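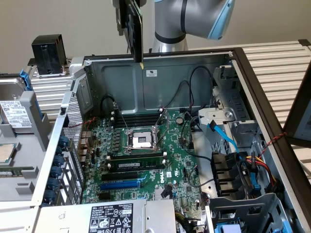

## Apr 5, 2020, open day at Hillska, my notes

Writing this up while I still remember it, so excuse the order. Abla and I got there early (65 miles, no traffic at all) and they let us stand right next to the cell before the crowd came in, which was great!

The demo is putting an expansion card into a server tower lying on its side. Dell board, CPU socket empty, so it's a bench chassis and they don't have to care much if it gets scratched. The arm comes in from above holding the card upright by its edge, and I really like that grip. Our own version grabs lower down and we're always fighting for clearance at the chassis rim.

Things I asked Nour Geagea, who runs the cell:

- The insertion program is called Matel. She's on build 914 and says the approach path is still mostly taught by hand.
- Push force is capped. They go slow for the last 16 mm, then it's a straight press until the force reading jumps.
- They've logged 600 insertions on this setup. She wouldn't give me a success rate in front of visitors, ha. She promised to email it.
- Loose cables are the big headache. There are thin black ones looping over the board in this tower, plus the blue SATA cable running down toward the drives, and she leaves them like that on purpose so the planner has to deal with it.

Abla wanted to know about taking cards out again (the blue clips on the slot covers looked fiddly to her). Nour says that's the May job and they haven't picked a fingertip for it yet.

For us to try:

1. Move our grasp point up to the top edge of the card. Check whether it swings when we stop fast!
2. Put a tray beside the chassis for the parts that come out. They had a hard drive and a bracket sitting on a gray one and I'm jealous, ours end up all over the bench.
3. Run Ekance with cables left in. We've been tying them back every time and I think we're fooling ourselves a bit.

Abla has the printed handout. I still owe Nour our fingertip drawings.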